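## Setting up a new unit in Merkport

I keep all my rentals in Merkport now, and adding a unit takes me maybe ten minutes once the lease is in front of me. My screens are from version 11, so yours may look a bit different.

1. Open **Properties** and click **Add unit**. I type the street first, then the unit number (mine is Groson 109).
2. Enter the rent and the deposit. Don't put a dollar sign in the box or it won't save!
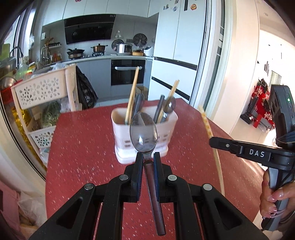

3. Pick the day rent is due, then set the late fee. I left mine at $66.
4. Under **Inventory**, list what stays with the unit if you rent furnished, kitchen stuff included. You get up to 200 lines, which has been plenty for me.

> **Note:** Notes typed here show up on the tenant's copy too. I keep my private ones somewhere else. 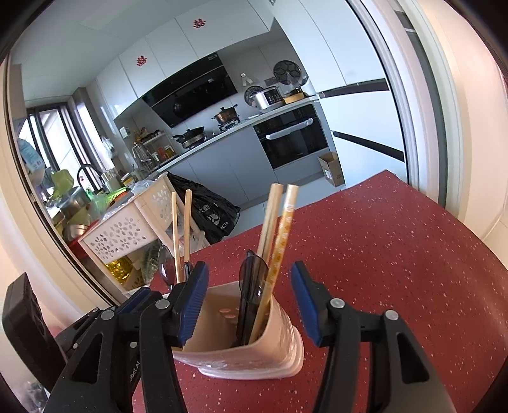 *Utensil holder with chopsticks, kitchen behind.*

5. Click **Preview lease** and read it all the way through.
6. Hit **Send to tenant**.

> **Caution:** Once a tenant signs, the deposit box locks. I had to void a whole lease last November over one wrong digit (ugh), so check it before step 6.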